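The Standing Desk Can Wait
By Marjorie Nuttall

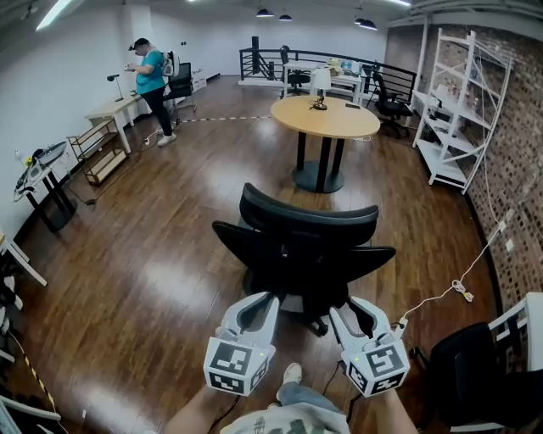

Does a standing desk make you healthier? Mostly it makes your feet hurt, and the health part depends on what you do with the rest of the day.

I bring this up because my office in Billusbridge spent the winter being told otherwise. A company called Furnival sent us a brochure in February with a chart on every page. The desk costs $581. The mat you need once you own the desk is extra. The chart said people who stood felt "more energized," and the small print said they had been asked after 15 days, when anybody with a new toy feels energized.

Barry Ellwood bought one. He liked it, and I believe him. He also started walking to work the same month, so I'd like to know which of the two gets the credit.

My complaint is with the way a tired back gets turned into a shopping problem. Standing still for hours is hard on people. Ask anyone who has worked a register. Tia Garside did it for years before she came to us, and she sat down the first chance she got and has stayed there.

Walk to the far bathroom. Take the call in the parking lot. If your chair is bad, ask for a better one and keep asking. I'm told the next Furnival model will remind you when to stand, for $301 more. My bladder has been doing that for free.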